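Plastic toolbox

From the Millside Household Encyclopedia, tools and storage section
Entry by Liam Hebden

A plastic toolbox is a lidded, portable box made of moulded plastic, used for keeping hand tools together and carrying them to wherever the job is. I've owned more of them than I'd like to admit (the shed has three, the car has one, and there's one under the stairs that I think is mostly string), so I was very pleased to be given this entry to write!

The usual sort is longer than it is deep, with a lid hinged along the back, clasps at the front and a handle on the top. Black is very common, often with another colour on the catches so your hand finds them without much thought. The one on my mind while writing is black with two clasps on the front, a grey latch at each end and the handle sunk into the lid, and it lives at the back of the table against the wall, where I think a toolbox on a worktop ought to live. 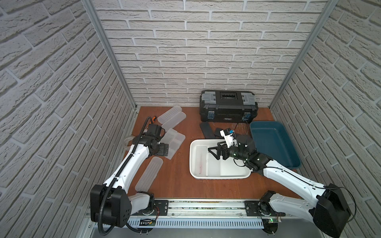

Name

"Toolbox" and "tool box" are both fine and I use both, sometimes in the same shopping list. "Tool chest" normally means something bigger with drawers that stays where it's put. My grandad said "kit" for the box and everything inside it, which caused muddles when he asked you to fetch one or the other.

Parts

The body is the bottom half, and it takes the heavy things: hammer, adjustable spanner, the big pliers. On a decent box the corners are thicker than the sides.

The lid does more work than you'd expect. People sit on it, stand paint tins on it and lean on it to saw, and a lid with a flat top will collect mugs. Some lids have shallow pockets for screws and drill bits, with little covers of their own.

The handle can stand up from the lid or fold down into a recess. I'm firmly for the recessed sort, as you can stack another box on top and it doesn't catch your sleeve. Stand-up handles are nicer with gloves on, I'll grant that.

The clasps are what goes first. They flip over a lip on the body and hold by springing a bit, and after enough winters in a cold garage the plastic can go brittle. The Daseck box I had for years lost one clasp in April and the other that same week, and I kept it shut with a luggage strap until the strap went too.

Trays and dividers

Many boxes come with a lift-out tray that sits just under the lid. It's meant for the small stuff you want first, like a tape measure, pencils and a bradawl, although in my experience it fills up with rawlplugs and stays that way.

Loose trays are a separate thing, and I'm very fond of them. They don't belong to any particular box. You put one on the table next to you while you work and drop the fixings into it as they come out, so you know where they are when it's time to put everything back. A shallow white plastic one with a raised rim and four long rounded compartments suits me nicely, since dark screws show up well against white and the rounded shape lets you sweep a screw up the side with one finger. 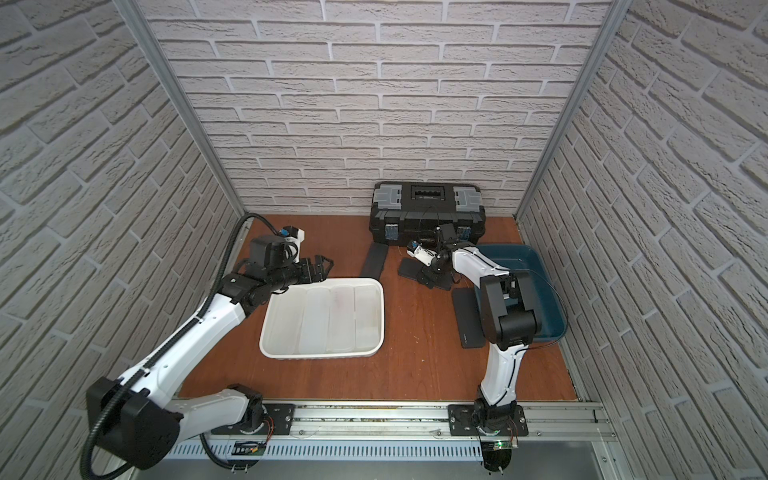
I do the same with picture hooks, curtain gliders and the odd bits that come with flat-pack furniture. Yasuo Sasaki, who looks after the kitchen entries here, uses his for seeds in spring and says they want a proper wash before going back to screws or the other way round. Warm water and washing-up liquid is plenty. Smudges from oily fingers can need a second go.

Sizes and loading

Boxes are mostly sold by length. Mine are 40 cm, and that takes a claw hammer and a short level but not a full-size panel saw. Before you buy, lay your longest tool next to the box, and remember that the inside is shorter than the label says. The Shen boxes I tried had very thick end walls, and the Brenar one was roomier but awkward through a doorway.

Put the heavy things in first and spread them along the bottom, or the box will tip towards one end when you lift it. Blades should have a cover on. Batteries go in a bag of their own.

Care

Empty it out once a year, over newspaper. Brush out the sawdust, wipe round with a damp cloth and leave the lid open until it's dry inside. A dab of silicone spray on the hinge does no harm. If a clasp has gone white where it bends, start looking for a spare.

See also: Tool roll; Drawer organiser; Workbench; Jam jars, uses of

Last edited 3 October 2022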